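Stukik Folding Drying Rack, Large – Review
Jul 2, 2024
Review by Olline Ng

The Stukik is a folding floor rack for drying clothes indoors. It has a steel frame with a gray coating, two wings that lift up and lock, and a lower shelf that drops down on a pair of short chains. I bought the large size at full price after my old rack lost a leg, and I have used it for every load of wash since early June.

Setup

There is nothing to put together except the feet. They are rubber caps that come in a small bag, and they go on with a push and a twist. One of mine was tight and I had to run it under hot water first. The paper that comes with the rack shows how to lift the wings but leaves out the lower shelf, so I had the chains on backward for the first load. If the shelf leans toward you, turn it over.

Folding and unfolding

Opening the rack takes two hands. You pull the legs apart until the brace clicks, then raise each wing and slide a collar down over the joint. The collars were stiff for the first week and are fine now. Closing is the same thing in reverse. Folded, it is thin enough to go behind a door or between the washer and the wall, and there is a hook on the side that keeps it from falling open while you carry it. The hook is thin wire and I can see it bending someday.

Space and weight

The box says 50 feet of drying line. I did not measure it, but a full load from a regular top loader fits if you keep the socks on the lower shelf. The box also gives a weight limit of 30 pounds for the whole rack. It does not say how much one wing will hold, and that would be more useful to know. With towels on one wing only, the rack stays upright but the far legs feel light. I load both sides evenly and have not had it tip.

The bars are thicker than on most racks in this price range. That matters for shirts, which come off with a softer fold line. It matters less for heavy things.

Denim is the hard test for any indoor rack. Waistbands, pocket bags and the thick seams down the leg stay damp long after the rest has dried, and a rack with bars set close together makes it worse. On the Stukik the top bars are far enough apart that I can put a pair over two of them, so air gets up between the front and the back.
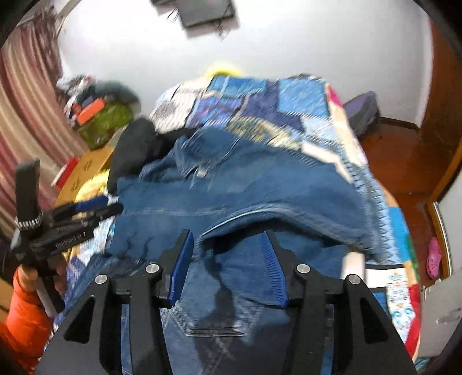
Does the rack rust if you hang wet jeans on it?

Mine has no rust on the bars so far. There is a small brown spot at one of the wing joints where the coating has rubbed through, and I put a dab of clear nail polish on it. I would check the joints every month or so and leave the bars alone.

Drying times

A load of T-shirts and underwear hung after dinner is ready to fold by breakfast. Towels need until the next afternoon. Jeans hung by the waist on the outer edge of a wing take the longest, and I turn them inside out halfway through. All of this is in a spare room with the window open a little. With the window shut and the weather humid, add half a day to everything. The rack can't do much about that, and a small fan on the floor helps more than spending extra on a fancier rack would.

Compared with the Gusum

My old rack was a Gusum, the one shaped like a tall tower. It took up less floor and held more small items, but long pants had to be folded in three and came out with lines across the knee. It also shed flakes of white plastic after the second winter. The Stukik needs more room when it is open – plan on losing the middle of a small bedroom – and it is better for sheets, pants and anything wide. If you mostly dry baby clothes or socks, the Gusum is still the one I would buy.

What I would change

The feet leave gray marks on a light vinyl floor. They come off with dish soap, but I now put an old towel under each side. The lower shelf should lock, because it swings when you brush past it. I would also like a clip or two for hangers on the wing ends. Hangers slide toward the middle as it is, and the shirts end up touching.

Replacement feet are sold separately. Replacement collars are not, at least at the store where I bought mine, and the collars are the part I expect to wear out first. I wrote to the company to ask and have not had an answer. If I get one I will add it to this page.

Good: thick bars, wide spacing, folds flat, steady when loaded evenly.
Not so good: marks on the floor, swinging shelf, weak carry hook, poor instructions.

Rating: 4 out of 5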